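Stolura: Software Progress Report No. 4
Submitted to: Pronard programme office
Prepared by: Grandesance, controls and perception group
Date: 8 July 2025

1. Summary

Work packages 2 and 3 are on schedule. Work package 4 (recovery behaviour) is five weeks behind the plan agreed in May. The cause is a rewrite of the transform handling in Belay, our planning and supervision layer, which had to be finished before recovery could be tested. No change to the budget is requested. A revised date for milestone M4 is proposed in section 6.

2. Bimanual planning

Belay now plans for both arms in a single joint space. The previous version planned each arm separately and checked for conflicts afterwards, which gave valid but slow motions and frequent replanning near the middle of the table. The two bases are fixed at opposite sides of the table, so the reachable volumes overlap in the central strip, and most of the planning effort is spent there.

The table, its frame and the standing objects are loaded into the collision model as primitives. The bin is modelled as an open box with five faces, so that a gripper may enter from above without the planner treating the interior as solid. Small items on the table top are left out of the collision model and handled by the grasp module.
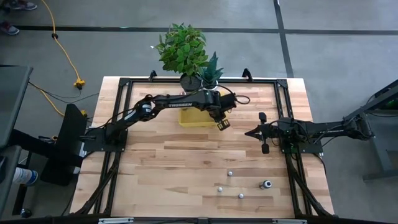
3. Perception

The segmentation model was retrained on 2,000 labelled views from the overhead and low camera positions. Results on the held-out set are satisfactory for opaque objects with matt surfaces. Two classes of error remain open.

The first is small pale items on the wood surface. Their depth returns are sparse and they are sometimes merged with the table plane. A height threshold of 4 mm is in use as a temporary measure. It will be replaced by a check on local surface normals.

The second is described below, as it affects the low camera more than the overhead one.
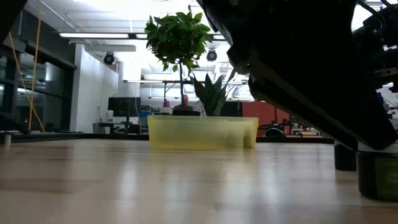 Depth fusion runs in Belay at a fixed rate, with each camera weighted by its expected error at a given range. From the low position the weighting fails on two counts. The yellow bin is translucent, and dark shapes show through its right half, so the depth estimate may fall on the near wall or on whatever lies beyond it. The glossy table top also carries two bright vertical reflections, and highlights of this kind are liable to be fitted as vertical structure. We have added a mask for saturated regions and a prior for the bin taken from its known dimensions. The mask is merged; the prior is still under review.

4. Control

The joint controller now accepts time-stamped trajectories from Belay and rejects any that arrive late. Previously a late trajectory was executed from its first point, which caused a visible step in the commanded position. Gripper commands go through the same queue, so closing and lifting can no longer be issued out of order.

Gravity compensation is unchanged. Cable drag at the wrist is not modelled and shows up as a small offset in the torque estimate when the wrist is turned near its limit. We do not plan to correct this within the present phase, but the contact threshold has been raised in that region.

5. Tooling

The replay tool can load a recorded session, step through it and show the planner state beside the camera views. Logs are kept for 100 sessions and then moved to the archive. The configuration format has been frozen at version 5, and older files are converted on loading. Documentation for the replay tool is incomplete.

6. Risks and next steps

M4 depends on the bin prior being accepted. If it is not, recovery will be tested with the overhead camera alone, which covers fewer failure cases. We propose moving M4 back by five weeks and leaving M5 where it is.

Work for the next period:
- complete the review of the bin prior
- replace the height threshold
- run recovery tests for dropped items and missed grasps
- finish the replay documentation

Approval of the revised M4 date is requested from Pronard before the next review.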